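Kit bimanual Kavanlow con cinta corta – equipo de segunda mano

Referencia interna: 713
Vendedor: Fudel, material de automatización revisado
Estado: funcional, con una incidencia documentada (léase antes de pedir)
Entrega: a convenir

Composición del lote

Dos brazos robóticos con sus pinzas negras de dos dedos, cinta transportadora de banda verde con bastidor lateral de aluminio y cubeta azul de plástico para la descarga. Cableado y fuentes incluidos. El ordenador de control no entra en el precio, tampoco la licencia del software de Durkine.

La incidencia

El anterior propietario, Quintana, lo retiró en agosto después de que la pinza derecha bajara más de lo programado y rozara la banda con los dedos abiertos. No hubo heridos. El informe que acompañaba al equipo lo atribuye a «un error puntual de calibración». A mí esa frase me dice poco. Un error puntual no sale tres veces en el registro, y en el registro sale tres veces, siempre tras un rearranque en caliente.

Aitana Vallejo, de nuestro taller, repitió la maniobra durante 300 ciclos. El fallo apareció en el 40 y no volvió a salir. Durkine contestó que con la última versión del firmware queda resuelto. Puede ser. La instalamos, hicimos otros 50 ciclos y no pasó nada, pero con la versión antigua también hubo una tanda de 260 seguidos sin que pasara nada, así que no pienso escribir «reparado» en esta ficha.

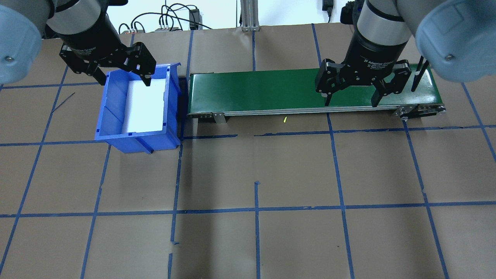 Lo que sí hemos cambiado es el límite inferior de recorrido del brazo derecho, que venía fijado solo por software y con un margen ridículo. Ahora hay más holgura sobre la banda. El comprador pierde algo de alcance con piezas muy planas.

Condiciones de uso que pedimos aceptar por escrito

Rearranque siempre en frío, con los dos brazos en posición de reposo. Nada de manos sobre la cinta con los servos activos, aunque el panel indique pausa – en una de las tres entradas del registro lo indicaba. La parada de emergencia se prueba al empezar cada turno.

Garantía

Tres meses en la parte mecánica. Sobre el descenso de la pinza no damos garantía ninguna, y desconfíe de quien se la ofrezca con este mismo modelo sin enseñarle antes el registro. El nuestro se envía completo a quien lo pida, junto con la respuesta de Durkine.

Consultas técnicas: Gilmar Marinho, taller de Fudel. Se puede ver en marcha con cita previa.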